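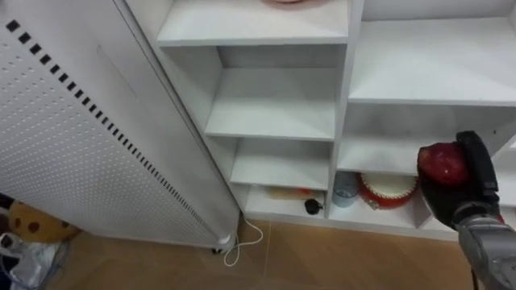 The white shelves

About Us

Latley is a small home-preparing company. We clean, empty and arrange furnished apartments between one tenant and the next, and we also help families who want to put their rooms in order before a move. Our office is on the ground floor of the Prindetti building, in two rooms with one big window. The front room is furnished like a small apartment and we use it for teaching.

How we started

The company began in February with one customer, a landlord who had four apartments on the same staircase. He was tired of finding old spices, single socks and broken lamps each time a tenant left. We made for him a list of what must be in every apartment, and where it must stand. The list had two pages. It has grown since then, but we still print it on paper, and the person who does the work still signs at the bottom.

To this day we have prepared 3,089 rooms. We count a room only when it is finished and the customer has seen it. Kitchens and bathrooms are counted the same as bedrooms, although a kitchen can take us the whole day.

What we do

Most of our work is with shelves, cabinets and drawers. People think of the floor and the windows first, and these we do also, but a new tenant opens every door in the first hour. If there is an old receipt in the drawer, he will find it.

We begin always with the emptying. Every shelf is cleared from the top to the bottom, and the things are put in three boxes: stays in the apartment, goes back to the owner, ask the owner. The third box is usually the fullest. Then we wipe the boards, the back panel and the sides, and we check that the unit stands straight.

After this we put back only what is on the list. On open shelves we like to leave free space. A tenant brings his own books and his own cups, and it is not pleasant to arrive in a home where every compartment is already taken. Plates go up high, heavy things go down low. Small round things such as lids and caps are a difficulty for us, as they travel from room to room and lose their partner. We keep them on the bottom shelf until the last day – then they are matched or they go in the third box.

Appliances on the floor also belong to our work. We clean the outside and the holes of the front panel with a soft brush, and we look where the cable goes. A cable should not lie across the way where people walk. When the furniture allows it, we lead it behind.

How we teach

Every new colleague spends 33 hours in the front room before going to a customer. The shelving unit there has been filled and emptied more times than any other furniture in the city, we believe. One person arranges it badly on purpose, the other puts it in order, and afterwards they talk about it over coffee. We took this method from a course called Tedavley, which one of us attended years ago, and we changed it a little for our needs.

Our second team

Mạch is the name of our second team, which takes care of larger family homes. They work slower than the apartment team, and this is correct, for in a family home every object has a story and somebody must be asked. The team comes for a full day, with boxes, labels and cloths. You do not need to buy anything.

Prices and visits

A first visit costs 100 and is taken off the final bill if you decide to work with us. We write the price for every room before we start – it does not change later, also when the work is longer than we thought.

You are welcome to come to the office and see the front room. Please write to us one day before, so that we are not in the middle of an exercise with everything on the floor. The office is closed from 30th December until after the New Year holiday. Messages sent in this time are read when we return, in the order they came.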